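Search this site Enter keywords Go

Looking after the church kitchen and hall

1. Candle wax on the altar linens

Let it harden all the way before you touch it, and I know how hard that is when you're itching to get home after the evening service! Lift off what you can with a dull knife, then lay brown paper over the spot and go across it with a warm iron, moving to clean paper as it soaks through.

2. Smoke film on painted walls

Start with a dry sponge and work from the top down. After that, a little dish soap in warm water (Leobardo Cervantes at Lolludmont swears by 15 minutes of open windows first, and his walls do look lovely). 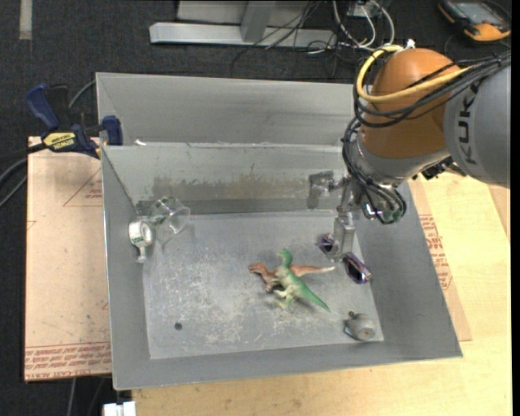
3. Musty hymnals

Stand them up, fanned open, somewhere dry and out of the sun. In August we leave ours a good long while, bless them, with a fan going in the corner.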